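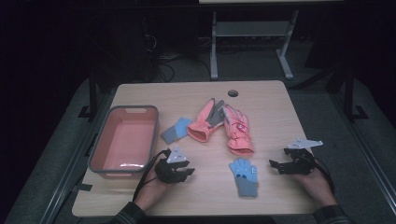
Page last changed: October

Sorting gloves by pairs with two hand-held grippers
Project report, Fustia group, Ridgeway robotics course

1. The task

In our project we wanted to teach a robot with two arms to clear a table of gloves. There are two pairs, one pink in adult size and one blue, knitted and smaller. The gloves should go into a plastic bin, and they should go pair by pair: both blue gloves first, then both pink ones, or the opposite order. A glove of the second pair may not enter the bin before the first pair is complete. This rule looks small, but it was the reason we chose the task. A robot which only picks the nearest thing will break it very often.

Soft objects are a known difficulty for learned control. A glove has no fixed shape, it can be gripped at the cuff, at a finger or in the middle, and each of these gives a different motion afterwards. Our question was therefore limited. We asked if the place of the grip matters for the result, when everything else in the demonstrations is kept the same.

2. How the demonstrations were made

We did not drive the robot for the recording. A person sits at the table and does the task with a gripper in each hand, and the motion of the grippers is saved together with the camera views. We recorded 300 demonstrations in this way. Each one contains two pairs, so the set has 600 pairs in total. The recordings were cut and checked with Kavivance, a small program which we wrote in the first weeks of the course and which still has some errors in the time display.

Before each demonstration the gloves were put down again by the other student, without looking at a plan. We first tried a printed plan with positions, but the gloves never lay as on the paper, and we lost much time correcting them. The bin stayed on the left side for the whole set. We know that this is a weak point and come back to it in section 5.

The person should follow these rules:

- Begin with the jaws open and away from all objects.
- Use the hand which is closer to the glove.
- Close the jaws fully before lifting.
- Open only when the glove is over the floor of the bin.
- Do not push a glove flat with the outside of the gripper.

The last rule was the most difficult for us. When a finger of a glove stands up, one wants to press it down, and one does it without noticing. We removed such recordings and repeated them.
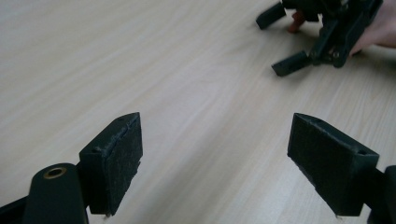

Figure 2. Open fingers with dark pads on the inner sides; a second gripper held farther back.

3. The grippers

Both grippers follow the Dirkosell drawing that the course gives to all groups. We changed only the pads. With the bare plastic fingers the knitted cuff slipped in our first tests, and the person began to squeeze harder and to lift slower. This changed the recorded motion in a way we did not want. A fuzzy pad holds the knit better. The disadvantage is that its edges fray, and after a long day of recording the fibers stand out from the border. We did not measure if this has an influence on the grip.

The distance between the fingers was also checked at the start of each day. One of the grippers opened a little less than the other for several days before we found it – the reason was a screw in the linkage that was too tight. These recordings stayed in the set, but they are marked.

4. Results

We trained two models. The first saw all the demonstrations. The second saw only those in which every glove was taken at the cuff. Each model then had eight trials on the robot with the same starting positions.

The cuff model was the better one for the pink gloves. It came down to the cuff opening, closed, and lifted the glove so that the fingers hung free. For the blue gloves we saw no clear difference. They are small, and the jaws often take cuff and palm together, whatever the model intended.

The order rule was kept by both models in most trials. The typical mistake was a stop: with one blue glove in the bin and one on the table, the arm on the other side started toward a pink glove, went back, and started again. We think the models learned the rule mainly from what lies in the bin, and when the gloves there overlap, one glove and two gloves are not easy to tell apart.

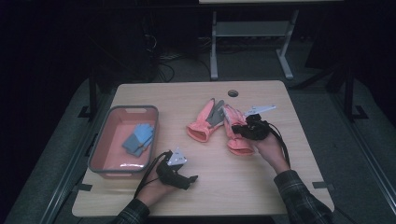
One comment on our draft said that the cuff model had simply seen cleaner work, and that "you should compare it with a random part of the same size before you say anything about cuffs." We agree with this. The comparison was not ready before the deadline, and the result in section 4 must be read with this limit.

5. What we would change

The bin should move. In our set it is always on the left, so the right arm has the longer way each time, and we cannot say if the slower release on this side comes from the arm or from the path. We would also record the release more carefully. Sometimes a knitted glove stays on the pad after opening, and the person shakes the hand a little. The models copied the shaking also in cases where the glove had already dropped.

The marked recordings from section 3 will be left out of the next training.

Contact: Fustia group, Ridgeway robotics course | © Fustia group | Back to top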